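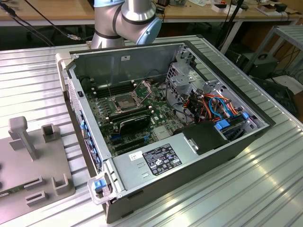
I've been meaning to write up the whole saga with the Penner accounting software, so I'm using this ticket as my diary and you folks can read as much of it as you like. Short version: every time I print a statement run, it stops after statement 17, and the rest never come out. I first assumed it was our old office tower dying on us, which would have been the easy answer (and a good excuse to shop!). We've already got one machine on its side with the panel off and no processor in the socket, so hardware was on everybody's mind that week. But the statements quit at the same spot on my laptop too, so I quit blaming the tower and started blaming Penner. Sorry, Penner.

Ticket opened July 24, 2021
Status: waiting on customer (that's me, hi)
Product: Penner, desktop edition
Site: Wulthorpe office

What I did first

Restarted everything. Then I changed printers, from the big Sikow by the front door to the little one in the back. Same thing. Then I saved the run as a PDF so no printer was involved at all, and the PDF had 17 statements in it and then just ended. No error, no warning, and the little progress bar went all the way across like it was proud of itself.

I also tried running the statements in reverse order by customer name. I was sure this would tell me something, and it did, sort of: it stopped a lot later, after most of the alphabet had come through fine. So it isn't a page limit or a trial limit or anything like that. Something in the list is tripping it.

Reply from Aigars Ots, Penner support

Thanks for the detail, the reverse order test helps a lot. Please look at the customer record that comes right after the last good statement in A to Z order. Check the address fields for line breaks or odd characters, often pasted in from an email. Also tell me which statement template you use and whether you ever imported customers from another program.

My answer

Okay, so the next customer in line is Brenholm, and yes, we imported them! We brought over our whole list from a spreadsheet when we moved to Penner. I opened the record and the address looked totally normal to me. I clicked around in it, arrowed through the street line, and there was a spot where the cursor sat still for a couple of presses. Is that what you mean by odd characters? I deleted the whole street line and typed it back in by hand.

Ran the statements again. It got past Brenholm! Then it stopped farther down. I could have screamed, but at least it moved.

Template is the standard one with our logo stuck on top, nothing fancy.

Reply from Aigars Ots

Good, that's the right track. There's a cleanup tool under File, Maintenance, Check Customer Text. Make a backup first, and have everyone else log out. It will list any record with hidden characters and offer to fix them.

My answer

Hanane Amrani in our front office was still logged in, so the tool refused to start and gave me a very stern message. Once she was out it ran fine. It found 4 records. 2 were old customers we don't even bill anymore, and the other 2 were active — one of those was exactly where the second run had stopped. I let it fix all of them.

Full statement run after that: every single one came out, A to Z, and the PDF matches the customer list. I checked it line by line with a ruler like my grandmother would have. Also printed it on the Sikow by the front door and it was fine there too.

One leftover question before you close this. If I import from a spreadsheet again, can the tool check the file before it goes in, or do I have to import first and clean up after? We've got a batch of new customers coming over and I'd love to not do this twice.

Reply from Aigars Ots

Import first, then run the check before you print. I'll leave the ticket open until your new batch is in.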